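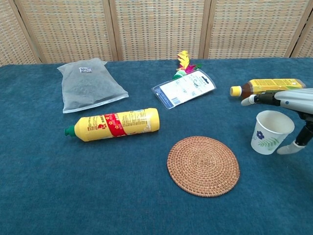

June, open day notes. Writing these up before I forget, mostly for whoever does the next one.

Visitors from Midthorpe came through a little after 10 and stayed until lunch. We ran the tabletop demo on the blue cloth with the woven screen behind it, same as the dry run, and I'm glad we kept the screen (the shelves at the back of the room drive me nuts and I didn't want people looking at my cable boxes). The Salazar folks turned up near the end of the first session, so we did the whole thing twice, then once more for two kids who had missed it. Three rounds, no restarts of the controller. I'll take that!

The paper cup was the star. I know, it's a cup. But everybody in that room has crushed one at some point and they got it right away, way faster than they got my little talk about grip force. I had the fingers come in from the side, open wide, and close slowly. 48 grasps over the day across all objects, and we lost 7. Most of those were the feathered shuttlecock toy, which I put in at the last minute because it looked fun. It is fun. It's also a terrible thing to pick up if you go for the feathers – the base is fine, go for the base.

The yellow squeeze bottle on its side did well, better than at Prolarano last year, where it rolled on us every time. The cloth helps a lot with that. The drink bottle with the brown liquid was so-so. The slosh throws off the lift a bit and I had to drop the speed. Somebody asked if we could pour from it. Not this year!

The flat package on the white card is still our problem child. Thin edge, shiny plastic around it, and the depth readings go all over the place under the ceiling lights. Starik lent us their lamp with the diffuser and that got us maybe halfway. Same story with the gray zip bag, only worse, because it changes shape whenever you touch it. I ended up skipping both in the last round.

The coiled mat I want to keep. People liked seeing the cup set down on it, and it gives me an easy target to aim for.

For next time:
Talk less at the start. I went around 6 minutes, and the kids were gone by two.
Spare paper cups, a whole sleeve of them.
Put the toy closer to the front edge so the arm doesn't have to reach over everything else.
Fingertip wipes. The pads pick up lint from the cloth.
Ask Starik if we can hang on to the lamp through July.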